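Lesard 手摇封口机用了一个冬天之后

先说结论，免得有人只看第一段：能用，不便宜，摇柄的声音像在给一辆旧自行车上刑。我会继续用，但不会推荐给楼上有婴儿的人家。

买它是因为家里的袋子。成年人的厨房里有一种慢性病，症状是每个柜子都有三四个开了口的袋子，卷两下，夹一只晾衣夹，从此交给命运。面粉、虾皮、紫菜、半包饼干，还有一包我已经说不清年代的花椒。晾衣夹是个讲义气的东西，可惜它只管夹住，潮气从旁边走它是不拦的。去年梅雨季我扔掉了两包软成布料的苏打饼干，之后就开始认真看封口机。

市面上的封口机大致两派。一派插电，烧一根电热丝，压下去，数几秒，抬起来；另一派靠电池，长得像订书机，捏着往前拖，拖得歪歪扭扭，封出来像小学一年级的田字格作业。Lesard 走的是第三条路：插电加热，手摇送袋。袋口从左边塞进去，摇柄转两圈，从右边出来，一条平整的封边，宽三毫米，尺子量过。第一次看到它出来的时候我确实有点感动，随后把家里能封的都封了一遍，包括一袋本来打算当晚就吃完的瓜子。

说明书值得单独写一段。中文部分显然经过了至少两种语言的转译，其中一句是“请勿使袋子感到犹豫”。琢磨了半天，大意应该是送袋要匀速，中途别停，停了会烫穿。我停过，确实烫穿，袋子一点也没有犹豫。同一页还要求每封 310 次之后更换一次耐热布带，布带是 Clellutex 牌，附赠一条，之后自己买。我不知道什么样的人会在厨房墙上画正字记封口次数，反正我是等它发黄起毛了才换的。换布带要拧下两颗很小的螺丝，其中一颗在二月的某个晚上滚进了冰箱底下，现在那里用的是一颗眼镜螺丝，暂时没出事。

再说材质。塑料薄膜袋，包括冷冻饺子那种，封得最好，几乎挑不出毛病。铝箔内层的袋子要把旋钮拧到最大，预热也要多等一会儿，耐心不够的话封出来是虚的，手一捏就“噗”一声张嘴。纸袋不行，内侧带一层薄膜的纸袋勉强行。最难伺候的是咖啡豆袋，侧面有折，四层叠在一起过滚轮，摇柄会明显变沉，然后发出前面提到的那种声音。我的做法是先把折边拉平，分两次送，丑一点，但不漏。

薯片是另一回事。理论上这是封口机的主场，说明书封底印的也是薯片。实际操作的问题在于袋子里的空气：你要留一点，不留就全压碎；留多了，袋子鼓着，进不了送袋口。我试出来的办法是先把袋子立起来轻轻顿两下，让薯片沉底，捏住上方四指宽的地方，赶走多余的气，再送进去。成功率不错。不过这里有一个更根本的疑问：一包开了的薯片，究竟有多少机会活到需要封口的时候？就我家而言，这个功能主要是象征性的，代表一种节制的意愿。
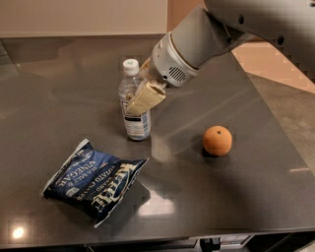 台面上的塑料瓶、蓝袋薯片和一只橙子

橙子当然不需要封口，这一点我和家里人达成了一致。但买了封口机的人会经历一个阶段，看什么都想封。我封过茶包，封过一小把干辣椒，封过备用钥匙，甚至把几份保修卡封在一起放进抽屉，后来需要看其中一份，只好剪开，看完再封回去。这个阶段持续三周左右，会自己好的，不用吃药。

对比一下另外两台。朋友家那台 Hegyi 是桌面压杆式，一下到位，几乎没有声音，封边比 Lesard 窄，放冷冻室似乎也没漏过。缺点是个头，占的地方和一台小烤面包机差不多，而且线短，只能跟着插座过日子。Lorkgate 的手持款我自己用过，轻，便宜，随手就能拿起来，封干货还凑合，遇到厚一点的袋子就装死。如果你只是想对付饼干和面粉，Lorkgate 够了，省下的钱买一把好晾衣夹备用。

网上有一篇流传很广的长评，作者 Gergely Illés，据他自己统计，用同一台 Lesard 封了 2,804 个袋子，每次记录温度和袋子种类，做成表格。我从头看到尾，受益匪浅，主要受益的是对自己的生活产生了信心。不过他有一条建议很实用：冬天厨房冷，第一个袋子先拿废袋口试，等滚轮热透再封正经东西。照做之后，虚封少了很多。他还主张每次用完拿棉签擦滚轮，我坚持了两天。

几个没地方放的小毛病，凑在这里。指示灯是亮蓝色的，夜里能照见半个厨房。电源线收纳槽做得比电源线细，塞进去需要一点脾气。摇柄可以拆下来，也就意味着可以弄丢，我家的摇柄目前和擀面杖住在一起。底部四个防滑脚垫，掉了一个，粘回去了，又掉了，现在用折起来的纸片顶着。

优点也补两句。冻饺子不再结那层霜，虾皮过了一个冬天还是脆的，柜子里终于不再一开门就掉夹子。清洁容易，外壳一抹就行。预热比想象中快，烧水的工夫够了。

打分的话，满分五分，我给三分半，扣掉的分数里有一分是给声音的，剩下半分给那颗还在冰箱底下的螺丝。想买的建议等促销，顺手多带一条布带，单买的运费比布带贵。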